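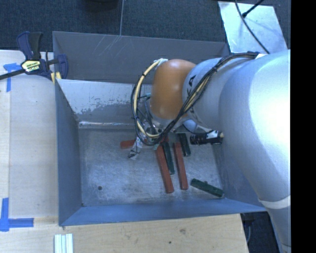
Arm over a grey metal bin.

Changes to the Utgate recycling point from January

The recycling point at Utgate will keep shorter hours from January. It will open at 9 am and shut at 3 pm, Sunday included. The gate on the allotment side stays locked in the winter months, so please come in from the main road.

Small electricals can now be left at the point. Kettles, toasters, hairdryers and radios are all fine. Take the batteries out first and put them in the tube by the office door. Anything that needs two people to lift should be booked in with Dinesh Bhat at the office, who has space for 2 collections a week.

Glass was the main problem last autumn. Nearly 60 bags had to be sent back with window glass or oven dishes mixed in with bottles and jars. Only bottles and jars can go in the glass bank. Lids go in with the metal.

Garden waste sacks are still sold at the Hviid shop, and the price has not changed. Old sacks with the green stripe will be taken until they run out.

Mechthild Pfister is looking for someone to share the drive to the paint reuse store every other week. A van is provided. Leave your name at the office or put a note through the door after hours.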